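Drarnley laundry room reopens with front-loading machine

The shared laundry room at Drarnley has reopened after 10 days of work on the water supply, the waste pipe and the electrical circuit. Residents of both blocks can use it again under the existing booking system.

The main change is the machine. The old top loader, which had been in service since the building opened, has been removed and a front-loading washing machine put in its place. According to Vandana Bajpai, building services manager at Natdale, the top loader used more water per wash and its lid switch had been repaired twice in the past year. Parts were becoming hard to find.

The new machine stands on a levelled base. The supply hose has been replaced and fitted with a shut-off valve that can be reached without moving the machine. The waste pipe was re-laid with a steeper fall after Haddad, the plumbing contractor, found standing water in the old run. The floor is carpeted, so a leak sensor has been fixed low on the wall and wired to the building alarm.

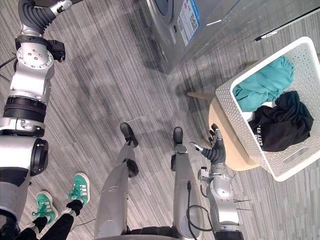 Laundry and basket at the washing machine, Drarnley.

Each wash should be sorted before it is put in. Dark items are to be washed together at 30 degrees or below. Large pieces should go in first and be spread along the drum, with smaller ones on top. The drum should not be filled beyond three quarters. An overfull drum rinses poorly and puts extra load on the bearings during the spin.

The rubber door gasket needs the most care. Cloth caught between the gasket and the glass can stop the door sealing and may tear when the drum turns. Users are asked to push all fabric clear of the rim before closing the door, and to wipe the fold of the gasket with a dry cloth after the last wash of the day. The door is to be left ajar overnight.
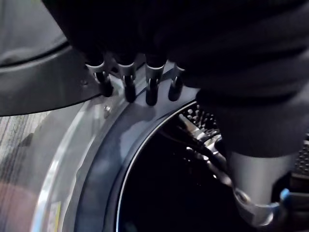
DRARNLEY, Sep 15, 2019

Loading dark fabric through the front opening takes a little more handling than the old lid did, and the booking slots have been lengthened by 20 minutes to allow for it. The price of a wash is unchanged.

Consuelo Ñahui, who keeps the booking sheet, said that slots reserved before the closure had been carried over in their original order. Anyone whose slot is missing should write to her by the end of the month.

The filter will be cleaned by Natdale staff every two weeks. A second stage of work, covering the extractor fan and the drying lines, is planned for October. The room will stay open while it is carried out.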